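Cremilda Siqueira has been looking after other people's children for most of her working life, and when I ask her when it began she laughs and pours me more tea before answering. "I was the eldest, so I suppose it began at breakfast," she says.

We met in September at Clotunness, the childminding house she runs with her cousin Rogério Queiroz on a long, rather windy street (I walked past it twice). They opened with two children and a borrowed pram. Over the years about 100 have come through the door, and she still gets cards from a good many of them, kept in a biscuit tin which she was very happy to empty over the table for me.
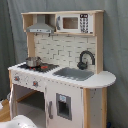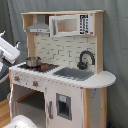
Cremilda's great subject is talk, and how small children pick it up from the grown-ups around them. "They listen when you think they're busy," she says. "You hear your own voice coming back, the telling-off voice and all!" Pretend cooking brings it out more than anything, in her view, and a toy microwave like the white one beside the range hood will get a shy child chatting sooner than any question from her. Rogério prefers stories. He reads aloud after lunch, doing every voice, and his mother, who is 74, comes in to listen and correct his accents.

I asked whether they ever think of stopping. "Rogério does, every winter," Cremilda said, and then somebody's father was at the door asking about a missing mitten, and off she went to look for it.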